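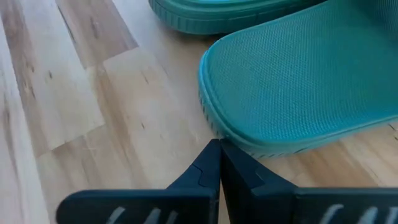 Why do the shoes have to have a place, a reader asked us in a short note. They only go back on my feet in the morning.

It is a fair question, and this page is our answer to it. It is about slide sandals, the floor they end up on, and what happens to a floor when things are left lying on it.

What is a slide?

A slide is a sandal with no back. You push your foot in from behind and walk away. There is nothing to tie or buckle, so slides are good for going out to the mailbox or walking from the pool to the towel. They are also very easy to take off, and that is why they turn up in the middle of rooms. A shoe with laces makes you stop and sit down. A slide can come off while you are still walking, one here and one a few steps later.

The part your foot rests on is called the footbed. On many slides the footbed is not smooth. On the teal one at the top of this page you can see a fine pattern all over it, made of very small raised shapes. A bumpy surface gives your skin more to hold on to than a shiny one does. Run your finger over the inside of your own sandal and you may feel the same thing.

Look at the edge too. There is a thick rim that goes around the toe, and some small upright ridges on the side of it. The rim helps keep your toes from sliding off the front.

Underneath is the sole. You do not see it when the sandal is on the floor, but it is the part that matters most for keeping a house clean. It has been everywhere you have been.

What comes in on a shoe

Turn a sandal over after a walk outside and look closely. You will probably find dust, and maybe a bit of dry grass or a crumb of dirt. If you have been near a playground you may find sand.

Sand is tiny pieces of rock. When a grain of sand is under a shoe and somebody steps down, the grain is pressed into the floor. If the shoe then moves sideways, the grain moves with it and can leave a thin line. Each line is so small that you hardly see it. After a few years there can be a lot of them, and the floor starts to look dull near the door and shiny under the bed where no one walks.

Wood floors show this more than stone floors do, because most wood is softer than sand.

Looking at a wood floor

A floor made of boards is fun to look at if you get down close to it. The boards are cut from trees, and no two come out the same. One may be nearly white and the one beside it the color of honey. The lines running along a board are the grain. They are there because a tree adds new wood each year as it grows. A dark round mark is usually a knot, the place where a branch grew out of the trunk.

The line where two boards meet is a seam. Dust likes to sit in seams. If you sweep along the boards and not across them, the broom can follow the seam and pull the dust out.

How to pick up a floor

Picking up is the part before sweeping. You cannot sweep well around sandals and toys, so they go first. Here is a way to do it that works in most rooms.

1. Stand in the doorway and look at the whole floor before you touch anything.

2. Pick up the shoes. Find both shoes of a pair before you put either one away. If one is missing, look under the nearest chair.

3. Pick up the soft things next, such as socks, blankets and stuffed animals. They collect dust and hair, so give each one a shake.

4. Pick up the small hard things. These are the ones that hurt when you step on them.

5. Sweep, starting at the wall farthest from the door. 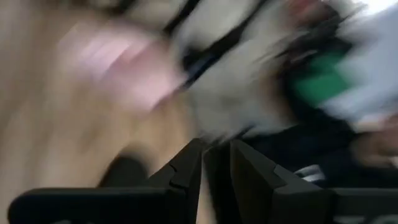
My brother says soft toys can stay on the floor because they don't scratch anything, another reader wrote. Is he right?

He is right that they don't scratch. A pink blanket or a plush rabbit will not leave a line in wood. But a soft thing on the floor can still make trouble. You can slip on cloth that is lying on smooth boards — it slides very easily when you step on it in socks. Soft things also get dirty faster than hard ones, and they take longer to clean. You can wipe a sandal in a few seconds. A blanket has to go in the wash and then dry. So the blanket goes on the bed or the shelf, and the brother can help carry it.

Where the slides go

Pick one place for shoes and keep it close to the door you use most. A low shelf is good. A mat is fine too, and so is a box with no lid. Put the slides side by side with the toes pointing the same way — toward the door if you want to step into them going out.

If they are wet, stand them up against the wall on the mat so water can run off. Don't put wet slides in a closed closet, where they will stay damp and start to smell.

To wash them, use warm water, a drop of dish soap and an old toothbrush. Scrub the footbed first, then the sole. Rinse them and leave them in the shade to dry. Strong sun can make some sandals fade or change shape.

Try this at home

Put a sheet of white paper on the floor. Hold a sandal over it, sole down, and tap the top a few times. Look at what lands on the paper. Do it again the next evening with the same sandal and compare the two sheets. If you have a magnifying glass, see whether you can tell the sand from the dirt. Sand grains often sparkle when you tilt the paper under a lamp.

Fold the paper in half when you are done and tip it into the trash.

Last updated: September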